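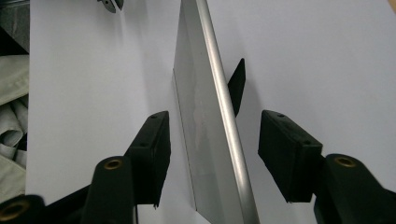

*Aluminium profile on a white surface*

# Walking the Rumari path on your own: common questions

These answers cover the walk from Groltolach to the coast at Rumari, going alone or as a pair. The page is kept up by Azra Mladenović, with notes on the northern half from Gaëtan Lebrun. We last went through it in June.

## How long does the walk take?

Most people need nine days. Strong walkers do it in fewer, but the guesthouses are spaced for nine and there is little between them. If you have less time, start at Clurus, where the bus stops, and walk the last three days to the sea.

## Is it safe to walk alone as a woman?

Azra has walked the whole path alone and parts of it many times over. The villages are small and people will ask where you are going. She tells the guesthouse which way she is heading each morning and rings ahead to the next one. The stretch she would think twice about is the road section before Clurus, where there is no pavement and lorries come through fast. You can skip it by taking the morning bus.

## Do I need to book rooms?

Between May and September, yes. The guesthouse run by the Nedeljković family has only a few rooms and fills up first. Out of season, ring the day before, as some places close without updating their listings.

## What if I don't speak the language?

You will manage. Learn the numbers, "room", "water" and "thank you". In Groltolach the younger people tend to speak some English. Further along they mostly don't, and you will end up pointing at things or writing prices on the back of a receipt. Gaëtan carries a small notebook and a pencil for this.
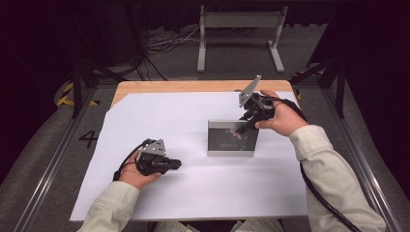
## Can I pay by card?

At the start and at the end. In between, carry cash in small notes. There is a cash machine in Clurus next to the post office, but it was out of order on two of our visits, so don't plan around it.

## How much should I carry?

Keep it to what you can lift above your head with one arm. You will want:

- a waterproof jacket, even in July
- one warm layer
- two changes of socks
- a paper map
- a torch

Leave the tent at home. Camping is not allowed on the upper section, and the ground is stony everywhere else.

## Is the path well marked?

The southern half is. The marks are painted on rocks and gateposts and were redone fairly recently. North of the river they fade, and at the old quarry the path splits with no sign at all. Take the left fork. The right one goes down 500 metres to a locked gate and you will have to climb back up.

## Where can I get water?

Every village has a tap, usually by the church. On day four there is a gap of 17 kilometres with nothing, so fill up before you leave.

## How do I get back from Rumari?

A bus leaves for Groltolach at 3 in the afternoon from the harbour car park. It is the only one of the day outside high summer. If you miss it, the café on the front can call a taxi as far as Clurus, or you can stay the night. Both of us have missed it at least once.

## Can I bring my dog?

Not easily. Several guesthouses refuse dogs, and there are sheepdogs loose on the upper pastures.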